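Setting up the Misus at home, part 3: getting your table level and your first dough rested

Right, you've unpacked the mill (part 1) and bolted the hopper on (part 2), so now we get to the bit I like, which is making flour and doing something with it. I run mine on the kitchen table, and so does nearly everyone I've talked to. 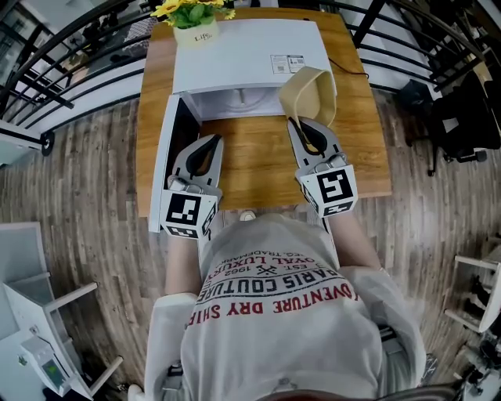
Before you switch on

1. Check the table doesn't rock. Push down on each corner in turn. Mine had one short leg and the mill walked a good hand's width towards the edge on its first go, which gave me a proper fright! Folded card under the leg did the job.

2. Put the mill down with the spout facing you and the flex going off to the back. Leave a gap behind it for the air vent.

3. Turn the stone dial all the way to COARSE. Always start there. The stones should be apart when the motor starts.

CAUTION: never close the stones while the mill is off. If there's grain sitting between them they jam, and then you're taking the hopper off again with the little key (which you've lost by now, I know, mine lives on a magnet on the fridge).

Your first grind

4. Weigh out 300 g of cheap rice. Don't use your good wheat for this. The rice cleans the stone dust off and you throw it away afterwards.

5. Switch on, THEN pour. Let it run until the sound changes from a growl to a sort of whistle, and switch off. New stones can smell a bit like a struck match for the first couple of goes.

6. Bin the rice flour, wipe the spout with a dry cloth and do the same again with wheat. This time, turn the dial slowly towards FINE while it's running, until you hear a light ticking. Back off one notch from the ticking. That's your finest setting, so put a pencil mark on the dial.

Note: the marks on the older mills (mine's the Camenzind, bought second-hand from a bakery in Riltberg) go the other way round. Check yours before you get cross with it.

Resting the dough

7. Mix your fresh flour with water only, no salt or yeast yet, and leave it covered for 6 hours somewhere cool. Fresh flour drinks more than shop flour, so hold a splash of water back and another splash ready. I start mine after breakfast on a Thursday and bake in the evening.

8. Add salt and yeast, knead for 10 minutes, and carry on with whatever recipe you normally use. The dough will feel stickier than you want. Leave it be! Wet hands help far more than extra flour.

Cleaning is in part 4. Please don't wash the stones, whatever you do in the meantime.

Comments

Hermine Sutter
Does the dial thing apply to the small Zirnby as well? Mine only has five notches and no ticking at all that I can hear.

Florêncio Serrano
@Hermine I've got the same one. You do hear it but it's faint, try with the extractor fan off.

Gebhard Bühler
Six hours was too long in my kitchen in September, it went grey on top. Tasted fine though.

Aurelia Wyss
Can I use old lentils for step 4? I have a jar to get rid of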